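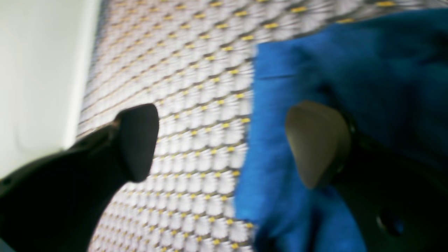

Doing the linen closet this week. Posting as I go so that there's a record for the next time I let it get this bad.

The closet is at the top of the stairs, one door, Stondard shelving that came with the house. The shelves are 20 inches deep. That's too deep for washcloths and not quite deep enough for a comforter.

What's in it: bath towels, hand towels, washcloths, sheets, pillowcases, tablecloths, fabric I bought and never sewed, and a heating pad. Also a bag of shower curtain rings.

Everything comes out first. I tried it shelf by shelf last year and all that did was move the mess from one shelf to another.

It's all going on the bed in piles. First sort is by color. I know most people sort by type. Color is faster when you're carrying armloads, and you can sort each color by type after that.

Blue is the biggest pile by a long way. We bought blue for the upstairs bathroom, liked it, and kept buying it. Towels, mostly, plus a few soft knit pieces I use as dust covers for the sweaters.

Then the lime. Some would call it chartreuse. The store called it "pear." It was for the downstairs bathroom, which was white at the time and is now tan, and it looks bad with tan.

Then the fan print. Pale, with shell shapes in rows and a little gold mark in each one. I bought it by the yard at Teshome when they were closing out the home section, so there is a lot of it, in different lengths.

Some of the fan print got hemmed. Some is still raw on one side and sheds thread on everything it touches. The raw pieces go in their own bag from now on.

Lunch. Bed is covered. The cat has been put out of the room twice.

Washing notes, for those who asked on the last thread. Blue terry gets washed alone, warm, spin at 1000. I used to run the fast spin and the towels came out stiff and twisted around each other.

No fabric softener on towels. It leaves a coating and they stop drying you. If they already have the coating, run them once with white vinegar and no soap.

I use Flilta powder, the plain one in the box. Half of what the scoop says. The full scoop leaves grit in the folds of the thick towels.

Lime goes in with other light things. It has never bled on anything, but it picks up blue fuzz if it goes anywhere near the blue, in the washer, the dryer or the basket.

For blue fuzz on lime: dry first, then a lint roller. Trying to rinse it off just moves it around.

Back upstairs. Started on the pile in the middle of the bed, where everything has slid together.
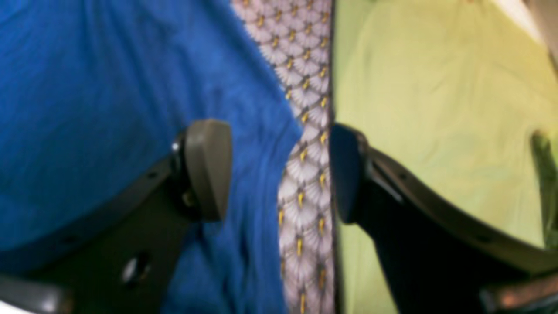
Gilles Caron asks why I don't just store it as sets, with one towel, one hand towel and one washcloth rolled up together, so a guest can be handed a bundle.

I did that for a couple of years, Gilles. It works if you have guests. We use bath towels at a completely different rate from hand towels, so we ended up with a lot of bundles somebody had pulled the big towel out of. By type within color is what I'm staying with.

He also wanted to know about rolling in general. I roll washcloths and nothing else. Rolled bath towels are fine in a basket, but on a deep shelf the back ones fall over and you can't see them.

How I fold a bath towel, for a 20 inch shelf: long edges together, then again, so you have a long strip. Then thirds. Put the fold to the front and the loose edges to the back.

If it comes out too wide, do the thirds first and then the half. Ours are two different brands and they don't match, so I do one brand one way and the other brand the other way. They end up the same width, close enough.

Hand towels: half the long way, then thirds. Same front edge as the bath towels.

Smooth it with your forearm between folds. Terry traps air and the stack gets tall fast if you don't push it down. I stack 8 high at most. Past that the pile leans and you have to lift the whole thing to get one out.

The fan print is the opposite problem. It's thin and it slides. A stack of it will walk forward off the shelf every time you shut the door.

What helped was folding it around a piece of cardboard, the way fabric stores do on the bolt. I cut the cardboard from shipping boxes, ten by seven. You stand them up on edge like file folders and you can see every piece.

Write the length on the cardboard in pencil. Pencil, so that you can change it when you cut some off. I wrote in marker the first time and now have a card that says three lengths, two of them crossed out.

Measured the fan print while I was at it. All the pieces laid end to end come to 291 inches. That's just over eight yards. I would have guessed five.

Eight yards is curtains. I had been thinking of it as scraps. The kitchen window needs a pair and the one over the stairs could use something too.

Not doing it in July. I'll put it down for September, when the sewing machine comes back from the shop in Plasatness.

The lime is where I'm stuck. Nothing wrong with it. Good thick edge on the towels, no pulls, no stains I can find. It's just the wrong color for both bathrooms.

Options for the lime: keep it as beach and pool towels, cut it up for cleaning, or give it away. The animal shelter takes towels in any color but they already have more than they can store, according to their web page.

I also have one flat lime piece that isn't a towel. I think it was meant as a liner for a picnic basket that we no longer have. That can go with the fan print on a card.

Had to stop for a phone call and came back to a bed where things had slid into each other again. Next time I'll use the floor with a sheet down. A mattress has too much give for stacks.

On shelf order, since I changed it. Old order was sheets at eye level, towels below. We change sheets once a week and take a towel out every day, so that was backward.

New order, top to bottom: out of season blankets, tablecloths, bath towels, hand towels and washcloths, sheets, fabric on cards. Heating pad on the floor in a box. Curtain rings in the bathroom, where they should have been.

Sheets are in their own pillowcases. Everybody has heard this one by now. It works for flat sheets. For fitted sheets I still get a lump, but at least it's a lump in a pillowcase.

Label on the front of each shelf, masking tape, no fancy holders. If it says BATH TOWELS on the shelf, people put bath towels there. My husband said he would have done so all along if he'd known where they went. Fair.

Checking for wear as I fold. Hold the towel up to the window. If you can see daylight through the middle, it goes to rags. If only the edge is frayed, trim it and run a zigzag down it.

Pulled loops on terry: never pull, always snip. Snip it level with the rest and the towel will not unravel from there. Pull it and you get a bare line all the way across.

Carrying on with the blue.

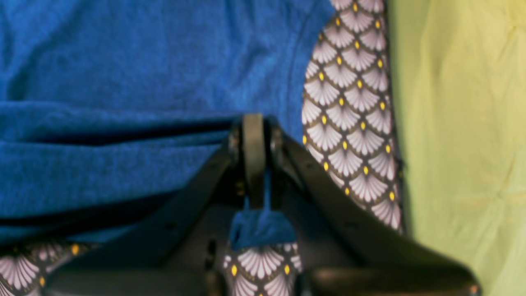

Ludivine Masson says to keep the lime as hair towels. She dyes her own hair at home and goes through them, and a towel you already don't like is the one you want for that job.

That's a good use. I don't dye mine, but my sister does, so I asked her and she'll take the bath size. I'm keeping the lime hand towels for the car and the garage.

Ludivine also says vinegar is hard on the rubber seals in some washers and to check the manual. I checked. Ours doesn't mention it either way. I do it maybe twice a year and I'll leave it at that.

Another reply asked whether cardboard is a bad idea for fabric long term, with the acid in it. For heirloom stuff I'd wrap it in plain white cotton or buy proper archival board. This is closeout yardage that's going to be curtains by fall.

Blue is done. Two went to rags, one needs an edge sewn. I am not buying any more blue.

Tablecloths took no time. We own more than we have tables for. Kept the ones that fit with the leaf in, and the round one my mother gave us.

Found while sorting: a pillowcase I thought was lost in the move, a single sock, and a receipt from Teshome for the fan print. I paid less for it than I remembered.

Wiped the shelves with a damp cloth and left the door open for an hour before putting anything back. Don't skip the drying, wood shelves hold water longer than you think and the bottom towel gets musty.

Putting things back now. Bath towels went in first to check the width. They fit with about an inch to spare at the back.

I've written 19/07/2021 on a bit of tape on the inside of the door, so I'll know how long it lasts this time.

Rag bag is full and by the basement stairs if anyone local wants rags. Terry, mostly blue, good for washing cars. Send me a message before the weekend.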